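Two-arm laundry bench, part 3: Getting both arms to hold one shirt

Parts 1 and 2 covered the table and the wiring. At this point you should have both arms bolted down, both grippers opening and closing from the keyboard, and a bin of clothes within reach. This part covers the two-handed lift, where each gripper takes a corner and the arms raise the cloth together.

I built mine in the shared workshop on Jakbridge. The control software is Matar, and the project folder is called Clonuna. If you named yours something else, change the paths as you go.

What you need

Two arms with parallel grippers
A fixed camera that can see the whole table
A 24 volt supply for each arm
Knit clothes in strong colors
Thin rubber sheet for the finger pads
A light-colored table and a plain background

Step 1. Set a shared zero

Each arm has its own idea of where the table is. Put a small block in the middle of the table and touch it with the left gripper, then the right. Save both readings in the offsets file. Move the block toward the back and repeat, then do the same near the front edge. If the three pairs don't agree to within a few millimeters, check the base bolts before you touch the software.

Step 2. Pad the fingers

Bare fingers slide on soft knits. Cut the rubber to the size of the finger face and glue it on flat. Let it cure overnight. Trim anything that sticks out past the tip, or it will fold under when the gripper reaches for the table.

Step 3. Set the grip force

Start low and go up in small steps. Close the gripper on a doubled layer of cloth and pull by hand. Stop raising the force when the cloth no longer creeps. My setting ended up at about 1,000 on the servo's own scale, but that number won't mean anything on a different servo.

Step 4. Pick the corners

Don't try to find corners automatically yet. Drive each arm by hand, close on the cloth a finger's width in from the edge, and save the pose. Do the left corner first and leave it closed while you place the right.

Step 5. Lift, then spread

Raise both arms straight up at the same slow speed until the grippers are well clear of the table. Only then move them apart. Spreading while the cloth is still on the table drags the hem and pulls it out of the fingers.

Keep the spread limit conservative. You want the top edge close to straight with some sag left in the middle. One gripper can ride higher than the other at this stage and the grip will still hold if the pads are good.
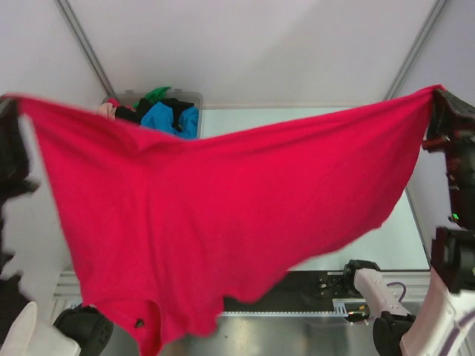

Gunvor Isaksson wrote in to say she would put the spread limit in the motor current and leave distance out of it, so that a child's shirt and an adult's shirt can run on the same program. Her arms stop moving apart as soon as the current climbs above its resting level, then back off slightly.

I tried that and kept it. In Matar it goes in the motion file under the spread block. Leave the distance limit in as a backstop.

Step 6. Lower and release

Bring both arms down together and open the grippers at the same moment. If one side hangs on, look for glue on the pad.

Part 4 will cover the first fold. The offsets file and the motion file are both in the Clonuna folder, under Tomness.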